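Kastdale Community Help > Clubs and School Projects > Robotics

Simulated kitchen task: policy picks the wrong object and the two hands drift apart

Posted by Agnes Vik
July 11, 2024

I'm helping a student team at the Kastdale after-school robotics club. Their project is a simulated two-armed robot that clears a kitchen counter. The students drive it by teleoperation, record the runs, and train an imitation policy on the recordings. They have to show it at the Innes student day in August.

The task is simple on paper. The right hand takes the green vegetable off the cutting board and drops it in the basket. The left hand stays out of the way. They have 56 recorded runs. 44 of them ended with the vegetable in the basket and the rest were marked as failed.

We have two problems.

First, the trained policy often sends the left hand down toward the brown food on the patterned plate, which no student ever picked up in a recording. The right hand then stops short of the board and waits.

Second, the positions of the plates and the board are changed a little at the start of each run, and when the board is far to the right the policy misses nearly every time.

The view the policy gets is from the head camera, scaled down, with black bands added at the top and bottom to make it square. Training was 600 epochs on the club desktop. We have not changed the default settings except the batch size. 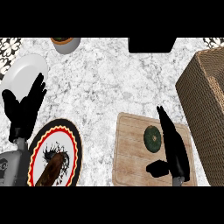 What we have tried so far

Lower learning rate, no difference. Training on only the good runs, a bit better on the second problem and no change on the first. One student wanted to remove the extra plates, but the rules for the student day say the counter has to have other things on it.

Is it the data or the settings? We don't have time to do everything again from zero, so I would like to know which one to spend the next two weeks on.

Murray Pirihi

It's the data. 56 runs is not many once you start moving things. Record more.

Also get a better graphics card if you can, ours made a big difference.

Sunita Bajpai

I ran a similar project with the Fondholm club last year, also two hands and a kitchen counter. I agree with Murray that it is mostly the data, but I would not go and record more until you have looked at what you have. A new card will only make the same mistakes sooner.

On the left hand. Play back the good runs and watch only the left arm for the first few seconds. In our set the students started with both arms in whatever position was comfortable, and many of them lowered the left one before they began. The policy copied that. In your picture the left hand is up and open with the food and the patterned plate just under it, so a small downward habit in the recordings would look just like reaching for the food. It may not have anything to do with the food at all.

You can test that in ten minutes. Move the patterned plate somewhere else and run the policy. If the left hand still goes down to the same spot, it is habit. If it follows the plate, then it is looking at the food and you have a different problem.

If it is habit, do this:

Pick one rest pose for the left arm and write it down as joint values.
Have the script put the arm there before recording starts.
Cut the beginning off the old runs, up to the point where the right hand starts moving. Check a few by eye after cutting.
Retrain on the good runs only.

On the board position. The right hand is very close to the vegetable in that view and turned on its side, so a lot of the hand is seen as one thin dark shape. When the board moves further right you have even less to go on. If your simulator gives you a wrist camera, turn it on and feed it in as a second view. You will need to play the old runs back to get the wrist images, but you don't need to drive them again, provided you saved the object start positions. Please check that you did. We hadn't, and lost a week.

Then plot where the board was at the start of each run. I would guess most of yours are near the middle. Record new ones only where the plot is thin.

I would also crop the black bands if your network can take an image that isn't square. It won't fix either problem, but you get more pixels on the counter for the same size.

600 epochs is probably fine. Save a checkpoint now and then and try a few of them in the simulator -- the last one was not the best one for us, and the loss curve did not tell us which was.

Tormod Åberg

Same thing happened with our left arm, it was the start pose. Fixed it with a reset script like Sunita says. We used 3 students to record and each one had a different way of coming at the object, one from above and two from the side. Make them agree on one before you record any more.

Agnes Vik

Thank you all. We moved the plate and the left hand went to the old spot anyway, so it is the habit. The object positions were saved. The students are writing the reset script now and I will post again when the retraining is done.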